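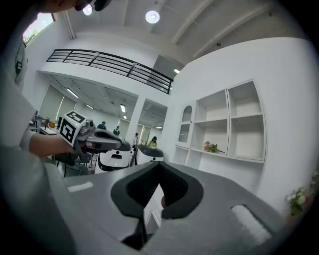
Trorkmont water rates to climb in December, council votes 5-2

TRORKMONT — Water bills are going up. The town council voted 5-2 late last night to raise the monthly base charge from $40 to $43, first increase in six years, with the new rate showing up on December bills.

The vote came just before 11 p.m. after a long and sometimes testy public hearing at the Plerard Street annex. 78 people signed in. Not all of them stayed.

The money goes to pipes, mostly. The town's main line under Plerard Street is cast iron and has broken four times since last winter, the worst of them in February, when the elementary school closed for two days and half the downtown was boiling water for a week. Replacement of the first stretch is set to start in spring, weather permitting.

"We have patched that line until there is more patch than line," said Rosemarie Stüber, the town's public works director. "I can keep sending a crew out at 3 in the morning. It costs more every time."

Stüber told the council that overtime for the February break alone ate up most of her repair budget for the winter. She asked for a bigger increase back in the summer and was turned down. The $3 bump is what was left after two rounds of cuts in the finance meetings.

The usage rate, the part of the bill that depends on how much water you run, stays the same for now. So does sewer. Council will look at both again next year.

Opponents said the timing is bad. Several residents of the Kimavus apartments, where the landlord passes water costs straight to tenants, asked for a discount for seniors and people on fixed incomes. One woman held up her last three bills and read the totals out loud.

Another speaker wanted to know why the Paju bottling plant on the edge of town, the largest water customer by far, pays the same base charge as a one-bedroom house. The answer from the town attorney: it has a bigger meter but the rate table was never updated to reflect meter size. There was some groaning at that.

Council members agreed to take up the meter question seperately. A draft rate table by meter size is supposed to come back within two months. A Paju plant manager was at the hearing but did not speak and left before the vote.

The two no votes came from the north side members, who both said they support the pipe work but want the bottling plant's rate fixed first. A motion to delay the increase until then failed, also 5-2.

A smaller item did pass without any argument. Households enrolled in the county heating assistance program can apply to have the increase waived for the first year. The waiver is capped at 100 households, first come first served. Forms will be at the town clerk's window and the library front desk starting next week. Bring a recent bill and your county letter, a copy is fine.

What the work will look like on the ground: crews start at the firehouse end of Plerard Street and move toward the river. One lane closed during the day, open at night. Parking on the east side goes away while the digging is on that block. Businesses will get a notice on the door before there block is dug up, Stüber said, and no shutoff should last longer than a work day. Customers on the old line will be moved to a temporary above-ground pipe while the new main goes in.

Owners of the hardware store and the bakery both asked for the work to skip the weeks before Easter. Stüber said she would try but made no promise.

Lead service lines came up too. The town has not finished its inventory of the pipes running from the main to individual houses, and anyone with a home built before the war is asked to check the pipe where it enters the basement and call public works. Scratch it with a coin. If it's soft and shiny, call.

Residents who pay by automatic withdrawal don't need to do anything. Those who send a check for a fixed amount each month should add the $3 or the balance will carry over with a late fee.

Next council meeting is at 7 p.m. in the annex. Snow removal contracts are on the agenda.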